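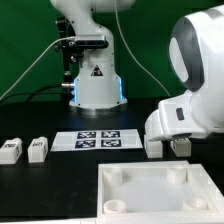 Budgeting for a second arm: what am I forgetting?

Posted by Urbańczyk, 3 April 2019

We run one arm at our shop in Starkdale, placing small parts in trays. I have to put in a budget for a second one by July. The arm and gripper are quoted. What else should be on the list? The bench is 5 feet long and I'd like to keep it.

lurnine_bench
Cables and mounts. We left them out and paid for them later from the repair money — 11 cables, two brackets and a longer power lead, $1221 in all. Ask whether the gripper price includes the flange and the software license. Ours covered the flange only.

Also check the bench before you commit to it. Two arms that share a work area need more depth than you'd think, and a light bench will shake when both move. Bolt it down or budget for a heavier one.

pomodham
get the extended warranty

Starkdale Tom's Bench
Put in time as well as parts. Setting up the second arm took us about 21 working days, mostly lining up the camera with both arms and redoing it every time somebody moved the bench. Printed marker sheets cost next to nothing, so make spares. I would also price a second safety stop and spare gripper fingers.

Last updated: July 2019

Related
Used arm or new arm for a small shop?
Who pays for shipping on a returned gripper?
Lease terms for bench equipment
Trays: buy or print?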